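Product news: Gelley starter kit for bin picking, reviewed

24 Dec 2025

Jorum has begun taking orders for the second version of Gelley, its starter kit for bin picking. The kit is meant for small shops, repair centers and teaching labs that already own a robot arm and want it to pick mixed items out of a container. Our group has had a loaner since October, and these are our notes for members who have asked whether it is worth the money.

Gelley does not include an arm. You get a two-finger gripper, a mounting plate, a small control box, an overhead camera with its bracket, the cable set and a license for the picking software, which Jorum calls Huaranga. The bins, clamps and table are up to you. Jorum sells a matching bin pair, but any rigid container with sloping walls should do, and the printed guide gives the range of sizes that the software will accept.

Setup took us most of two days. The mounting plate went on without trouble, and the control box needed one firmware update before it would talk to the arm. Cable routing was the slow part. The supplied ties are too short for an arm with a large wrist housing, and the guide shows only one arm model, so plan your own route and move every joint through its full range by hand before you power up. A cable that looks fine in the home position can pull tight once the wrist turns over.

Calibration is done by touching the gripper to 13 marked points and pressing a button at each. The software then tells you if the result is good enough. Ours passed on the second try. If the bin shifts after that you have to do it again, so clamp it down first. We lost a morning to a bin that had moved by a few millimeters.

The standard test in the guide uses parts of the same shape. Most members who wrote to us have no use for that, so we ran the kit mainly on mixed household items: bottles, cups, brushes, scrubbers, a flashlight. The software has no stored models of these and has to choose a grasp from what the camera gives it.
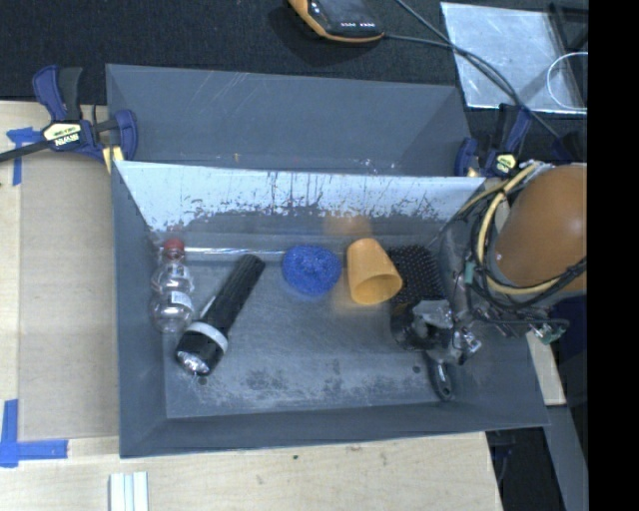

Long items with a clear handle were the easiest for the kit. It tends to aim near the middle of the item, and with a brush that is usually a fair choice, though the head is heavier than the handle and the brush can tip on the way up. You can set an offset for this in the software, but only for all items at once. We would like to see it set by item type.

Clear plastic was the hardest. The camera has trouble with the surface of a clear bottle and the software often took the cap for the whole item. Jorum says in the guide that clear items are outside the supported range, and our results agree with that. If your work is mostly clear packaging, this is the wrong kit.

Soft items fell somewhere between. The fingers close until they meet a set force, and on a mesh scrubber the default force was more than needed. Lowering it helped. Cups depended on how they lay. A cup on its side with the opening toward the fingers was picked cleanly most of the time - one finger inside, one outside - but a cup close to a wall was often skipped. The software keeps a safety margin from the walls, and the default margin is wide. We cut it in half with no contact problems, but we did so in small steps and kept a hand near the stop button.

Lighting matters more than the guide suggests. Shiny bin walls throw reflections that the camera can read as part of an item, mostly with bright colors. Turning one overhead lamp away from the bin fixed the worst of it. A matte liner would probably do the same, though we have not tried one.

We ran more than 1000 picks in all. There were no failures of the gripper itself. The finger pads showed wear by the end and we changed them once. A spare set comes in the box, and the swap takes a few minutes with the supplied hex key. The control box fan is loud, and in a shared room you will want the box under the table or behind a panel.

Huaranga keeps a record of each attempt, with the chosen grasp and the force reading, and can export it as a plain table. We found this useful and wish it were easier to find in the menus. It holds the last 2000 attempts, then starts to overwrite, so export often on a long run.

The closest thing we have tested is the Skarnmont kit, which we covered last year. Skarnmont is quicker to install and has better printed instructions. Gelley has the better gripper and handled mixed items with fewer skipped picks. Skarnmont also charges for its software every year, while the Gelley license is a single payment with 18 months of updates included. Picking keeps working after that period, but new arm drivers do not come with it.

Members who want to try Gelley before ordering can book time on our loaner through the equipment page. Jorum wants it back at the end of the loan period, and bookings are for half a day at a time. Bring your own items, and please leave the bin clamped where it is.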